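**Moltumdale's children's book swap finds a home for the winter**

After a long autumn of carrying boxes in and out of car boots, the Moltumdale children's book swap has somewhere to stay put. It reopened in January in the old ticket office on Shek Lane, and if the queue of pushchairs on the first morning is anything to go by, it has been badly missed by a good many families on this side of the valley.

Regular readers may remember that the swap began on a trestle table outside the Walumon bakery, with 17 picture books and a biscuit tin for notes and suggestions. The idea was as simple as could be - bring a book your child has finished with, take home one they haven't read - and it has stayed that way ever since. There is no card to fill in and no date stamped inside the cover, and if a book goes home with a toddler who then refuses to part with it, well, that is rather what books are for. By the end of last year the stock had grown to 300 titles, and the trestle table had plainly had enough.

Li-hua Chou, who started the swap when her own two were small and has kept it going through some truly dreadful weather, said the ticket office came up almost by chance. She had gone in to ask about leaving a poster in the window and came out an hour later with the offer of a room, a kettle and the use of a cupboard.

"I'd been drying books on my radiators all through November," she told us. "My youngest thought that was simply where books lived."

A good deal of thought has gone into how the books are put out. At the bakery they stood spine up in crates, and that suits grown-ups well enough but is no help at all to a three-year-old, who chooses by the cover and wants the one with the bear on it. Now the youngest readers' books are kept low down and facing forwards, and changed over often so that there is always something new to spot. Bright colours help too, and a small bookcase with a couple of shelves is quite enough for little hands to manage. 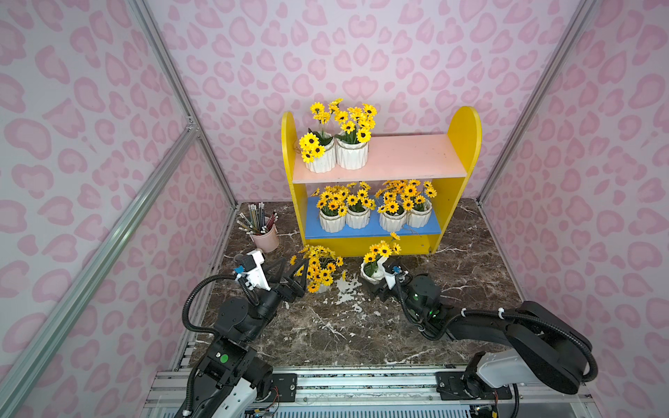
Parents who have already been along seem pleased with the low shelves, though one mother did wonder whether the chapter books might be moved a little further from the door, as her seven-year-old had settled down to read in the draught and could not be shifted for love nor money. A grandfather waiting behind her thought the draught was neither here nor there, and asked if there might be more books about trains.

Both points have been noted, we are told, and trains in particular are on the wanted list. So are board books, which get chewed, dropped in puddles and generally loved to bits faster than anything else on offer. Poetry is surprisingly popular at bedtime, and any rhyming books you can spare would be very welcome. Annuals and sticker books are best kept at home, please, and so is anything with a button that plays a tune (the helpers have to sit next to it all morning, bless them).

Story time is back as well, starting at 10.30 and lasting 25 minutes, or until everyone begins to wriggle. It is meant for children up to the age of seven, but older brothers and sisters are never turned away, and one or two of them have been persuaded to read a page aloud. Readings so far have included an old favourite about a lost mitten and a very long one about a goose, which had to be finished the following week by popular demand.

The Zultedska café across the lane has kindly said it will do half-price hot chocolate for anyone carrying a swapped book, and has put a box by its till for donations when the ticket office is shut. Do have a quick look through for missing pages before you drop anything in - a bedtime story without its ending is a hard thing to explain to a four-year-old.

For families thinking of making a reading corner at home, Li-hua's advice is to keep it small and keep it low. A handful of books within reach will be opened far more often than a hundred on a high shelf, she says, and there is no harm in putting some away for a month and bringing them out again as if they were new.
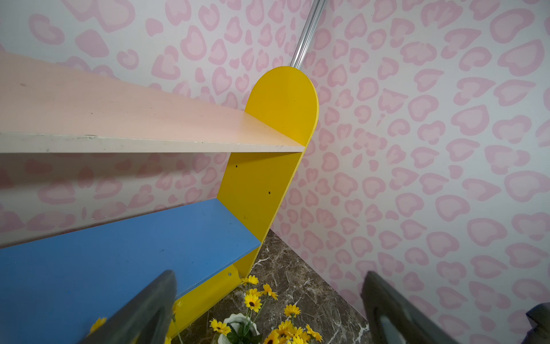
## Going along

The swap is open from 9.30 until noon at the old ticket office, Shek Lane, Moltumdale. There is a ramp at the side door and room indoors for pushchairs. Entry is free, and you are welcome to take a book even if you haven't one to bring. Anyone who can spare an hour to read at story time should leave their name at the café.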